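How to Keep a Reading Journal for Long Novels

Long novels are easy to lose track of. You put one down on a Sunday, pick it up again two weeks later, and can't remember which cousin inherited the house. A reading journal fixes most of that. The method below takes a few minutes per sitting and works with any notebook.

We use cookies to remember your preferences and to see which pages are read. By continuing to browse you accept our use of cookies. Accept | Manage settings

What you need

A notebook with at least 200 pages, a pen that doesn't bleed through, and a pack of small sticky tabs. Lined or plain paper both work. If you prefer to type, a single text file per book is fine, but keep it to one file.

Step 1. Set up the first spread

Leave the first two pages blank except for the title, the edition, and the month you started. Write down the edition even if it seems fussy. Page numbers differ a lot between printings. My old copy of The Prarcombe Letters runs to 1351 pages in one volume, and the newer printing splits it into three, so none of my early notes matched when I switched.

Step 2. Start a name list

Give each character one line the first time they appear. Put the name on the left, who they are in the middle, and the page number on the right. Don't write a full description. "Ekinci, ship's doctor, owes money, p. 94" is enough to bring the person back. Leave a blank line after each entry for nicknames, titles and married names.

Step 3. Write after each sitting

When you stop reading, write three or four sentences before you close the book. Cover what changed, where everyone is, and any question you have. Write from memory first, then check the names. If you can't remember what changed, go back and skim the last chapter.

Step 4. Copy out quotations sparingly

Mark lines with a sticky tab as you read and copy them later. Go through the tabs once a week. Some of the lines will look less interesting by then, and those tabs can come off. Always copy the punctuation exactly and add the page number.

Step 5. Keep a timeline if the book needs one

Family sagas and historical novels usually do. Draw a line down the left edge of a fresh page and add dates as they come up. In Tesudby, the first part opens in 1808 but the narrator keeps jumping back to her grandmother's childhood, and the only way I could follow it was to put every chapter on the line. If the book tells its story in order, skip this step.

Step 6. Write a closing page

Finish with one page after the last chapter. Say what you thought of the ending, which of your questions were answered, and whether your opinion of anyone changed. Try to do it within a day or two. Reviews can wait until the page is written.

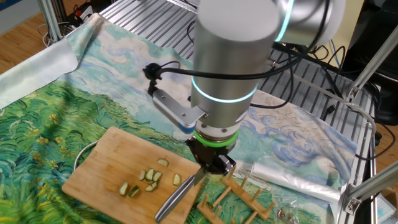 Common problems

The journal is taking longer than the reading. Cut the entries down to two sentences and stop copying quotations for a while.

You fell behind. Don't try to fill in the missing entries. Write one short summary to bring you up to the current page and carry on.

You abandoned the book. Note the page where you stopped and why. I gave up on Geltetti twice, and the note from the first attempt told me which chapters to take slowly on the third.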